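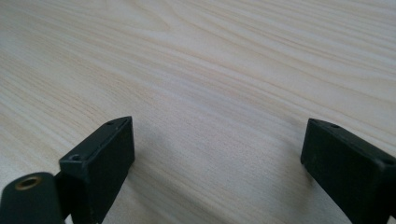 How do you teach a robot with your own hands?

I work at Jarkomach, and my favorite job is being a robot's teacher! I hold a gripper tool by its handle. It has two black fingers that open wide and pinch shut, a bit like kitchen tongs, and a camera that looks down past them at the table.

Say I want our robot, Didus, to pick up a spoon. I don't write it a list of rules. I just do the job myself with the tool – reach, pinch, lift, put down – and the camera records it all. Then I do it again. For the spoon lesson I did it 227 times (my arm was very tired).

Why so many? If the spoon always sat in one spot, Didus would only learn that spot. So I keep moving it, and sometimes I start from the other side of the table.

Try it at home! Use tongs to move 8 socks into a bowl, and go slowly. Could a robot copy you?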